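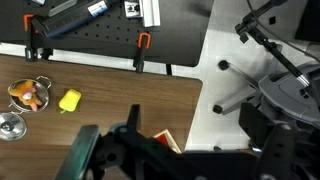
Prultlow play kitchen set, 19 pieces — four stars

Bought in April for my niece's birthday, so this is after a good few months of real use. Quick one, typing on my lunch.

Ordered Friday night from Bitstead, came Tuesday. Box a bit crushed, nothing inside hurt. No assembly apart from the little stove, which is two screws and a sticker sheet. Stickers are bad. Peeling by the second week. Just leave them off.

The pans are the best bit. Proper metal, lids that fit, handles that haven't bent even though she stands on them. Noisy though! If you're in an apartment put a towel down or your downstairs people will know all about dinner. Washed fine by hand. I put one lid thru the dishwasher by mistake and it came out with a cloudy patch, so don't.

Pretend food is more hit and miss. Fruit is solid, nice weight. The bread is hollow and squeaks when you squeeze it, she loves that, I don't. One egg split along the seam in the first month. Emailed Edden (they do the returns for Prultlow) and got a reply from Zyanya Chávez next day, new egg in the mail, no photos or receipt needed. Really good service.

Storage — none. No bag, no bin, and the box is useless once it's open. We use an old bread tin.

Had the Lam set before this one, the plastic one. Cheaper, lighter, more pieces, but the pots cracked and the paint came off on her hands. Wouldnt go back.

Age wise it says three and up and I'd stick to that, couple of the smaller bits would worry me with a baby in the house. My sister's boy is six and still plays with it, mostly running a restaurant where everything costs $500.

One star off for the stickers and the egg. Would buy again, maybe wait for a sale. Saw it for 20 percent off last week, typical.

Apinya Petchrat
14/12/2024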